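Quais são os cargos mais bem pagos na Sirkoneck e como funcionam as faixas salariais?

Publicado por Chaltu Alemneh em Carreiras e remuneração

Recebi em outubro uma proposta da Sirkoneck para uma vaga de analista de dados no escritório de Onitstead. A proposta indica a faixa interna (nível 4), o salário-base e uma linha chamada "componente variável", sem percentual. Trabalho hoje na Yilma, onde a remuneração é toda fixa, e não tenho referência para comparar.

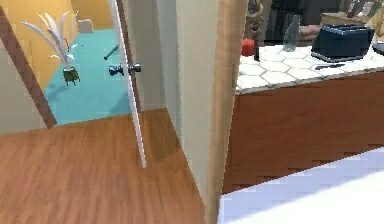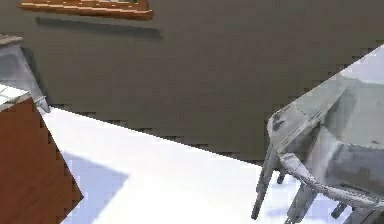

O que preciso saber:

Quais áreas pagam mais dentro da empresa, considerando o mesmo nível? O componente variável é pago de fato ou depende de meta coletiva? A faixa de Onitstead é a mesma de Darkby? A recrutadora respondeu apenas que "as faixas são revistas periodicamente". O salário-base oferecido é de 3000 por mês, bruto. Tenho até o fim do mês para responder.

Joris Van den Broek

Trabalhei na Sirkoneck por nove anos, os últimos na área de licenciamento, e saí depois da reestruturação das faixas. O que segue vale para a tabela que estava em vigor na minha saída; confirme com o RH antes de assinar.

A tabela tem 17 níveis, divididos em duas trilhas: técnica e de gestão. Até o nível 6 as duas trilhas têm os mesmos valores. A partir do 7 a trilha de gestão passa a incluir bônus anual e a técnica passa a incluir participação por projeto. Por área, no mesmo nível, a ordem que eu conheci era engenharia de plataforma, licenciamento de conteúdo, dados, vendas (só o fixo), editorial. Vendas sobe para o segundo lugar quando se soma a comissão, mas a variação de um trimestre para outro é grande.

Sobre o componente variável: para o nível 4 ele é calculado sobre o salário-base anual e tem teto de 25%. Metade depende da meta da empresa e metade da avaliação individual. A parte coletiva só é paga se a meta de receita for atingida integralmente – não há pagamento proporcional. A parte individual é proporcional à nota. Para efeito de planejamento, considere apenas o fixo e trate o restante como incerto.

Sobre a localização: havia um coeficiente regional. Darkby era a referência e Onitstead ficava abaixo. O coeficiente incide sobre o fixo e, por consequência, também sobre o variável. Quem é transferido de Onitstead para Darkby tem o salário ajustado na folha seguinte; no sentido inverso o valor nominal é mantido, mas os reajustes ficam congelados até a faixa alcançar o salário.

Peça por escrito três coisas: o ponto da faixa em que você entra (mínimo, médio ou máximo), o coeficiente aplicado e o regulamento do variável. O regulamento é um documento de poucas páginas e o RH costuma enviar se for solicitado. Verifique também a cláusula de permanência: no meu contrato, quem saía antes do fechamento do exercício perdia o variável inteiro.

usuário_dados_pt

Depende muito do gestor. Conheço gente no nível 4 que ganha mais que gente no 5. Eu pediria mais e veria o que dizem.

marla.k

Complemento à resposta do Joris. A tabela foi alterada depois e, pelo que me informaram no processo seletivo, o coeficiente regional continua existindo, porém agora aparece discriminado na proposta. Se na sua não aparece, pergunte se o valor já está líquido do coeficiente. No meu caso não estava e a diferença era relevante.

Quanto a comparar com a Yilma: some ao fixo atual os benefícios que você perde na troca, em especial a previdência complementar, se houver contribuição do empregador. Na Sirkoneck essa contribuição só começa após o período de experiência. O vale-refeição entra desde o primeiro mês e não compõe a base do variável.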